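4. Placing and loading the coat rack

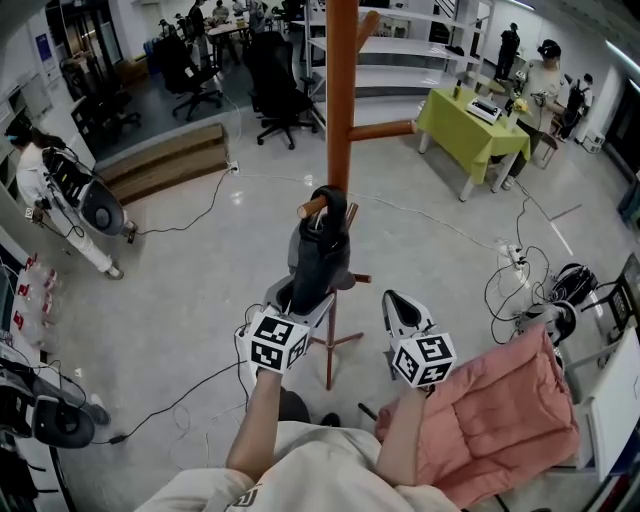 Photo: Dorottya Hegyi / Skomness

Before you start, finish section 3 and check that the pole is tight in the base.

1. Put the rack on a flat, hard floor. All legs must touch the floor at the same time.

2. Leave free space on every side, so that a person can walk past the pegs without catching a sleeve.

3. Hang bags first, on a low peg. Put the whole loop of the handle over the peg and let go slowly.

4. Hang the next heavy item on the opposite side of the pole. The rack stands better when the weight is shared.

5. Use the upper pegs for light coats and hats.

Note – A thick quilted jacket takes much room on a peg. You may lay it over the back of a chair until there is a free place.

Note – The legs reach out farther than one expects. Please look down when you come close to the rack.

CAUTION: Do not pull a bag sideways from the peg. Lift it up first, then take it away.

CAUTION: Do not let children hang on the pegs or climb on the legs.

For a replacement peg, write to Skomness and give part number 361.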